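Notebook, bench by the window, July

Started 14:10. Godfrey Mutiso had the same bench in the morning and left it clear, for which I thank him.

The task is still the small charging station for the front desk at Nzioka. Visitors come with flat phones and the reception people lend their own chargers, which then go away in somebody's pocket. Denise Tapley asked us for one fixed place where a phone can lie down and be charged, with the cable kept short and out of the way of the cups. She would like it before the visitors from Ernum arrive.

I put the cardboard up again at the back of the table. It is the side of a packing carton, and it stands in for the panel behind the desk, so that I can judge how far forward things must sit. The real panel is not cut yet. Lingyun has the measurements and I must ask her for them, as my own copy has a coffee ring over the part I need.

Layout, as it is today: phone lying on the wood, power on the right-hand side. I prefer the right because the socket at the desk is there also. Nassoro thinks the left is better for people who write while they wait. We did not agree, and I left it on the right for now.
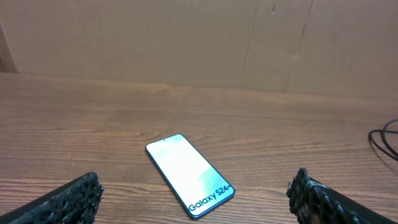

The Galaxy S24+ with its screen lit, lying at an angle on the wood. 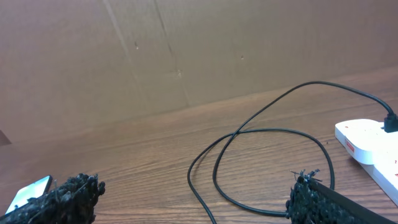 Does the power strip have to be on top of the table at all? It can go under the desk, fixed to the inside of the leg, as long as the switch can still be reached by hand and the cable to the phone has enough length left over.

So I looked for a way to fix it. The desk at Nzioka is old, Denise says from 1941, and she does not want new screws in it. I tried two adhesive strips on a piece of scrap wood from the store. One let go when I pulled sideways. The other held, but it took some varnish with it when I removed it, so this is no solution either. A clamp is perhaps the better way. Godfrey Tanui has a box of small ones with rubber feet, shelf 4, and he says I may take two if I write it down. I write it down: two clamps, taken 15:35.

The cable is the other matter. For the desk we need nearly 200 cm from the socket to the place of the phone, counted along the leg and up. What I have in the drawer is shorter. Order number 426 is for the longer ones, sent to Altarar, no answer yet.

To do:
Ask Lingyun for the panel measurements (on paper, please, and a clean one).
Try the clamps on a table leg of the same thickness.
Write to Altarar again about 426.
Speak with Nassoro about left or right, with Denise in the room.

Stopped 16:20. The cardboard stays up.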